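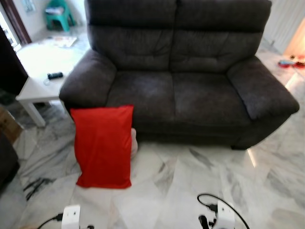 Well, August has been all about cushions. We're 134 examples into the new tidying set and I now have opinions about upholstery that I never asked for. Last month I promised a proper update from the home recordings, so put the kettle on and I'll try to keep it short (I won't).

The job is a simple one on paper. A pillow is on the floor, the sofa is right there, and the arms have to pick it up and put it where a person would put it. One of us drives both grippers through the whole thing from start to finish, we save it, we move the pillow somewhere else and we go again. Red pillow against a charcoal two-seater is the easy version for the cameras. The grey-on-grey version is coming and I'm dreading it.

The bit I've enjoyed most is finding out how many ways there are to lift a pillow. I'm a top-edge pincher. Hideaki Nakajima goes in from both sides and squeezes, like he's picking up a cat, and his runs look so much nicer than mine that I've started copying him. Then we had a chat about whether I should! If everyone does it the same way the model learns one tidy habit and falls over when the pillow is lying flat, so for now we're both keeping our own style and noting down who drove each run. I'd love to hear from other groups on this one, because we've argued it both ways over lunch.

Flat floors are a pain, by the way. Polished marble throws light back at you, and a run recorded in the morning looks like a different house by four o'clock. We used to close the curtains. Now we leave them alone and record at 3 different times of day, which has made a mess of my timetable but the Onen checks are much happier with it.

We've also stopped clearing up first. For the Pleltlow set last year we moved every cable and box out of the way before starting, and the model was hopeless the moment it met a real living room. So the cables stay on the floor, the side table keeps its papers, and whoever is driving has to work round it all. It's slower – my worst run took 8 minutes and ended with the pillow upside down on the armrest. I kept it in, marked as a miss. Misses are useful too, so please don't delete yours.

The target is nearly 2,000 runs across all the homes before we hand over to the Jerach team for training. If you've got a sofa and a free afternoon, drop me a line. Leather ones especially, we haven't got any yet.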